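Startseite | Forum | Wettbewerbe | Werkstatt | Suche | Anmelden

Forum > Schul-AGs und Studienprojekte > Zweiarmige Aufgaben

Thema: Semesterprojekt Rundier – Übergabe von Hand zu Hand

hernen_ag schrieb:
Wir sind eine Gruppe im vierten Semester und bauen für das Projekt Rundier eine Übergabe: linke Hand greift das Teil am Pfosten, hebt es an und gibt es an die rechte weiter. Der Ablauf steht, die Wiederholbarkeit ist schlecht. Von 151 Versuchen in der letzten Woche haben 42 geklappt. Meistens kippt das Teil, bevor alle Finger Kontakt haben.

Unsere Ausgangsstellung: beide Hände offen, die linke mit dem Daumen knapp über dem Pfosten, die rechte wartet gegenüber.
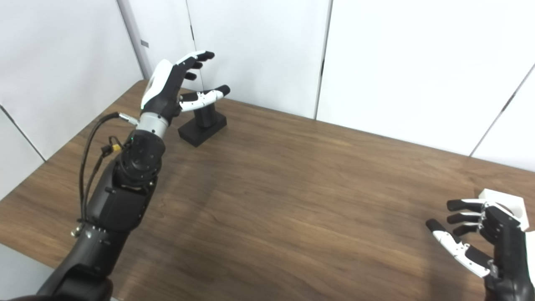
Foto: Nghĩa Kim / Projektgruppe Rundier

Die Frage ist, ob wir an der Daumenstellung drehen oder an der Reihenfolge, in der die Finger schließen. Im Moment schließen alle gleichzeitig.

Carrasco schrieb:
Reihenfolge. Wenn alle gleichzeitig schließen, gewinnt der Finger, der zuerst ankommt, und schiebt das Teil weg. Wir fahren den Daumen bis zum Kontakt, halten ihn und schließen dann die anderen.

feinmotorik3 schrieb:
Sehe ich anders. Der Daumen steht fast waagerecht ab. Bei einem so schmalen Pfosten würde ich zuerst das Handgelenk drehen, damit Daumen und Zeigefinger sich gegenüberstehen. Vorher bringt die Reihenfolge wenig.

Carrasco schrieb:
Kommt auf die Anfahrt an. Von der Seite stimmt das, von oben nicht.

hernen_ag schrieb:
Wir fahren von der Seite an, von oben kommt uns der Unterarm in die Quere. Den Winkel ändern wir am Samstag und lassen die Reihenfolge erst mal so. Wer hat Erfahrung mit der Greifkraft? Bei uns steht der Grenzwert auf 566, das ist der Rohwert aus der Steuerung, keine Newton.

feinmotorik3 schrieb:
Rohwerte sind von Hand zu Hand verschieden, damit kann hier keiner was anfangen. Mit einer Küchenwaage kalibrieren, dauert eine Stunde.

Iltomel schrieb:
Bitte immer nur eine Sache ändern und mitschreiben. Wir hatten im Dezember Winkel und Kraft zusammen verstellt und wussten danach nicht, was geholfen hat.

hernen_ag schrieb:
Gut, dann Samstag nur der Winkel. Waage ist bestellt – Werte stelle ich hier rein.

Kommentare (3)

Lötfix: Bitte auch die Fehlversuche posten, die interessieren mich mehr.

Carrasco: Ich bleibe bei der Reihenfolge.

mechatronik_w: Gibt es den Ablaufplan irgendwo zum Herunterladen?

Kontakt | Impressum | Datenschutz | Nach oben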